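Drawer task draws a full room at Godmont open day

Posted 2019-02-04

The robotics lab at Godmont opened its doors to the public for the second time this winter, and 70 people signed the sheet at the front desk. The first open day, in December, was mostly talks. Visitors told us afterward that they wanted to see more of the daily work, so this one was built around a single task that the lab has been working on for most of the year: getting a robot arm to open a drawer.

The arm and the furniture were shown in simulation on the large screen in the back room. The lab does nearly all of its early testing this way. A run that goes wrong in the simulator can be reset with one key, and several versions of a task can be tried in the time it would take to set up one on a real bench.

The cabinet used for the demonstration is a small wooden one with a storage box on top of it. The simulator gives the team more than one view of the same task, including a close one of the gripper at work, and visitors spent a good part of the session comparing them.
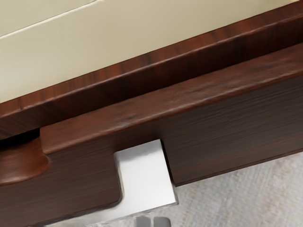
Close view from the drawer task: a gripper finger at the wooden drawer front.

The staff explained that the close view is the one they go to first when they are looking for a fault. A finger can be slightly off and still look fine from across the room. Small errors in position matter a lot with drawers, as a pull that is not straight can make the drawer bind on one side. Anyone who has fought with an old dresser knows the feeling.

The program that runs the task is called Arruda. It takes in the views, works out where the arm should go next and sends the command, then does the same thing over again until the task ends or time runs out. The scenes themselves come from a separate tool, Clostov, which can change the furniture, the floor and the walls between runs. The lab has 19 cabinet layouts in regular use and plans to add more by spring.

One visitor, a cabinetmaker from Huvport, asked why the box was left on top. The answer was that homes and workshops are full of things stacked on other things, and an arm that can only open a drawer with clear space over it would not be much use in either. The box also limits how the arm can come in from above. He offered to send measurements for a few drawer types the lab does not have yet, and the team took him up on it.
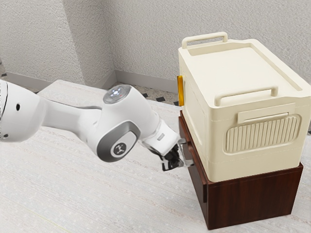 Does a drawer opened in simulation mean the robot can open a real one?
It is a first step only. Real drawers stick, sag and slide at different speeds, so every program has to be tested again on the bench before the lab counts the task as learned.

The bench tests are done at the Huvport site, where there is more floor space. They were not part of this open day, and several people said they would like to see them. The lab is looking into a bus for the next event – the parking at Huvport is limited and the last half mile of road has no sidewalk.

Questions ran past the planned hour. Most were about cost, safety and how long it takes before a program is any good. On the last point the team had a number ready: the current version of Arruda was trained on 2,515 simulated runs, with the failed ones kept in. Staff said the failed runs are useful for teaching the program when to let go and start over.
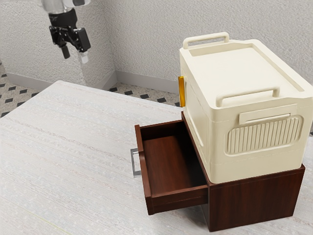
The drawer task is also only one part of a longer job. The lab wants the arm to open a drawer, put an item in it and close it again without bumping whatever is sitting on the cabinet. Work on the middle part has started. Small items are the hard ones, and the team expects to spend the spring on them.

A few practical notes for those who came. The handout on Clostov had the wrong web address on page 2, and a corrected copy is at the front desk. A gray scarf and a child's mitten were left in the back room and can be picked up during office hours. The sign-up sheet for the Huvport visit is next to them.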